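Visit report: Cledon open day, Kodulgate site

15 August 2025 | By the Pascu editorial desk
14 shares | 2 comments

Cledon opened its Kodulgate building to visitors for six hours. The site handles play equipment on loan to schools: intake, sorting, storage and dispatch. Attendance at the gate was given as 604.

Intake

Returned sets arrive in crates from the Burnska depot and are weighed before opening. The July intake was 3,422 kg, the highest so far this year. Each crate gets a paper tag — set number, school code, date — and goes to a shelf by the east wall. Labels were legible from the aisle.

Sorting

Building bricks are sorted by color first and by size second. Damaged pieces are pulled at the color stage and logged by weight. A bin holds up to 2 kg before it is exchanged. Work on the carpet is quieter than on the benches, where dropped bricks could be heard across the hall. Red and blue bricks were out on the speckled gray carpet, with a bright blue plastic bin beside them.
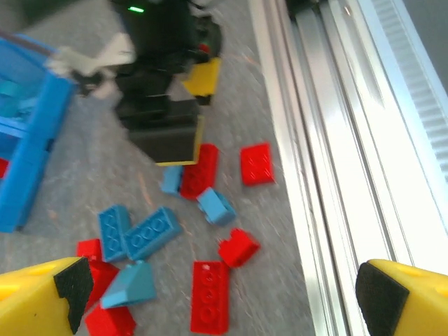 Storage and dispatch

Sorted bricks go into mesh bags and then into numbered drawers. Sets are made up by weight, with a hand check of the special pieces. The dispatch bay was closed to visitors after lunch. Parking is on the north side, entrance by the second gate.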